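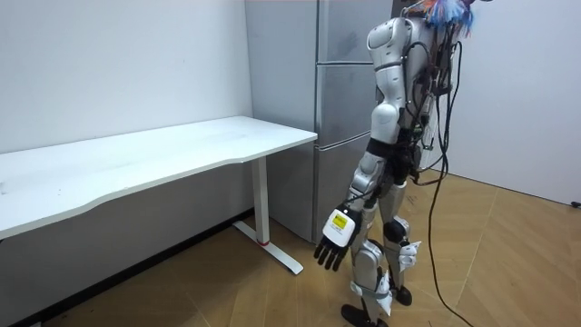 Jummai Oyewole would like the library to stay open until nine, please, and she told me so before I'd even got my coat off. She wasn't the only one! The Vostness branch has been closing at six ever since December, and on 4/2/18 the town finally put up the new spring hours for all of us to argue over.

So what changes? The doors will stay open until eight on two evenings a week, and the reading room upstairs gets its old Saturday morning back. I'm pleased (I work until five-thirty and have been returning my books through the slot like a thief). Jummai says eight is still too early for anyone coming off the late shift at Gristix, and I think she has a point.

The town got 782 survey cards back, and 37 of them asked for a coffee machine – one of those was mine. No word on that yet. The longer hours will cost $2564 through the summer, and then the whole thing gets looked at again.

If you missed the survey, there are still cards at the front desk and at the Jillov Street post office. Fill one in and drop it off by the 16th.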